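Thursday, equipment planning, second arm

Starting a new page for this because the notes are spread over three places and I keep losing the one with the quotes in it. Ruby-Lee wants a number she can put in the July request. I have most of one.

Where we are now. One arm, one gripper, one wrist camera, one cart. The arm is the Leckie we bought secondhand and it has been fine. The gripper is on its second set of fingers. The camera is the original. The cart is the thing that costs us the most time, and it doesn't appear on any list of equipment because it was built in the shop from leftovers.

What we are asking for, in the order I would buy it:

1. Spare finger sets for the current gripper
2. Second wrist camera, same model as the first
3. A proper cart with locking feet
4. A light we can bring with us
5. Second arm

The second arm is last on purpose. Roswitha disagrees and I have put her reasons further down so they get a fair reading.

Fingers

A set is 587 from Grultmont, shipping included. We get them from nowhere else because the Orance ones need an adapter plate and the plate adds enough length that all our reach numbers change. I tried it on the bench in the spring. It works, but the calibration has to be redone every time the plate comes off, and it comes off a lot.

I want two sets on the shelf. At present we have none. When the last pair got a nick in the pad we filed it down and kept going for 5 days, and the grasp results from those days are not much use to anyone. I have marked them in the log but they should probably come out altogether.

Check with Grultmont whether the price holds if we order two sets together. The person on the phone said there was a break at a higher quantity but would not say what quantity. Asked for it in writing. No answer yet.

Also ask about pad material. The current pads are glossy and slide on anything smooth. There is supposed to be a matte version for the same body. If it costs the same I would take one set of each and compare.

Camera

Same model, no discussion. The temptation is to buy the newer one with the wider view, but then half our recordings look one way and half look another and we spend the fall writing code to make up for it. If we change cameras we change both at once, and that is a separate request.

The camera is discontinued at Ustier but they still have stock. I asked them to hold one. They will hold it until the end of the month without a deposit. After that it goes back on the shelf.

Cable for the camera: buy two. The current one has a kink near the wrist and I have been routing it so the kink sits under the strap. That is not a fix. The right-angle connector is better than the straight one for our mount, so order that, and write the part number inside the lid of the camera box this time.

Cart

This is the one I expect questions about, so here is the reasoning at length.

Setting up in a kitchen takes us most of a morning. Very little of that is the arm. We roll the cart in, find out the floor slopes, shim the wheels, find out the shims creep, shim again, then check the base against the counter edge. Every time somebody leans on the cart we check it again. On the last visit Ruby-Lee kept a tally of what the time went on and the cart was the biggest item by a long way, ahead of calibration and ahead of waiting for the software to come up.

What we need:

Locking feet that lift the wheels off the floor
A bubble level built in, or a flat place to put one
Top plate with the bolt pattern already in it
Narrow enough to go through an ordinary interior door with the arm on
Somewhere to put the controller other than the floor

Two quotes so far. The cheaper one is a tool cart with feet added and I don't trust the top plate. It flexed when I pushed on the demo unit, and I was not pushing hard. The other one is from a firm that makes carts for hospital equipment. It costs more and it has a lead time of 7 weeks, so if we want it for the fall visits the order has to go in before the July meeting and not after. Need to ask Ruby-Lee if that can be done out of the small purchases line or if it has to wait for approval with everything else.

Our own shop could build one. I asked. They could start after the summer. That is too late, and the last one they built for us is the one I am complaining about, though to be fair to them we gave them no drawing.

Light

Short section. We have been working with whatever light the kitchen has and in some kitchens that is very little. A battery panel on a clamp would do. They are cheap. I put 100 in the sheet as a ceiling and expect to spend less.

I know the argument against: people's kitchens are dark sometimes and the arm should cope. Agreed, and we should keep recording some sessions like that. But we should be choosing to do it. At the moment the light level is whatever it happens to be, and we don't even write it down. Two things to do regardless of whether the panel gets bought:

Add a light meter reading to the session sheet
Note which lamps in the room were on

Went through the sink session again while writing this, because the sink keeps coming up as the place where all the purchases meet. Dark room, lots of shiny metal, soft things hanging in the way, not much room to get the fingers in. 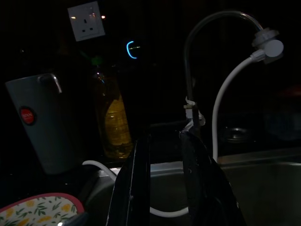
Wrist camera, sink area, fingers near the base of the faucet. White hose off the faucet filter on the right, white cable over the sink rim on the left.

For the budget, the things I take from that one are the hose and the cable. Both are white, both are thin, both are in the region where the fingers want to go, and our current setup has no way of knowing if it has touched one. The kettle and the oil bottle are easier. They stand on the counter and have a clear outline even in poor light, or a clear enough one. A hose does not.

So there is a possible sixth item, a force sensor for the wrist. I have left it off the list. The Leckie has a rough reading from its own joints and we have never made proper use of it. I would like to spend two weeks on that before asking for money. If it turns out to be too coarse to feel a hose, the sensor goes in next year's request with data behind it. Roswitha is fine with this.

The black fingers are also hard to pick out against a dark background. A strip of pale tape on the outside edge would help the person reviewing the video and costs nothing. Try on the next set, not the current one. Tape first on the bench, run the usual picks, see if it peels.

Second arm, Roswitha's case

Her points as I understood them, and she has read this part:

With one arm, any fault stops everybody. When the joint cover cracked we lost the whole visit.
Many of the kitchen tasks need one hand to hold and another to work. Moving the hose aside while reaching behind the faucet is a good example.
Prices from Leckie go up at the end of the year, according to their sales rep.
It is easier to get one large item approved than several small ones.

I accept the first and the second. The third is what a sales rep would say. The fourth may be true, and Ruby-Lee would know better than either of us.

My worry is that a second arm needs its own gripper, its own fingers, its own camera, and a cart that can carry both or a second cart. When I priced the arm alone it looked possible. When I added everything it drags in with it, it was most of the year. And we would be bringing two arms into kitchens on a base that moves when leaned on.

What we agreed in the end: the cart gets specified now so that the top plate can take two arms later. The hospital firm says the bolt pattern can be cut for two at the time of order for a small extra charge. Get that charge in writing. The arm goes in the request as a second line, marked as next year, so it is not a surprise when it comes.

Roswitha also asked about renting. I had not thought of it. There is a firm that rents out arms by the month, though not the Leckie. A different arm would mean different drivers and I doubt a month would be long enough to get it going. She will ask them about a longer term and we can look at it when we have a figure.

Running costs I keep forgetting

Putting them here so they get into the sheet:

Van hire for each visit
Batteries for the light, if bought
Disk space. We are near the limit on the shared drive and the second camera doubles what comes in. IT charges by the shelf and will want notice.
Replacement pads, separate from finger sets. They can be bought alone. I only found this out from the back page of the Grultmont catalog.
Insurance rider for working in other people's homes. Ruby-Lee has the renewal letter.
Towels. We use a lot of towels.

To do

Me: chase Grultmont on quantity price and matte pads. Order camera from Ustier once the account code comes through. Ask the hospital cart people for a drawing with both bolt patterns, and check the width against the narrowest door on the visit list.

Roswitha: rental figure. Start on the joint readings, bench only, using a length of hose clamped at one end.

Ruby-Lee: can the cart go early. Which line the disk space comes from. Insurance letter to me when she has a minute.

Session sheet changes go in before the next visit. I have penciled the light reading into the top right corner, under the start time, and Roswitha will update the printed version.

Old cart stays in use until the new one is here. Left front wheel needs grease.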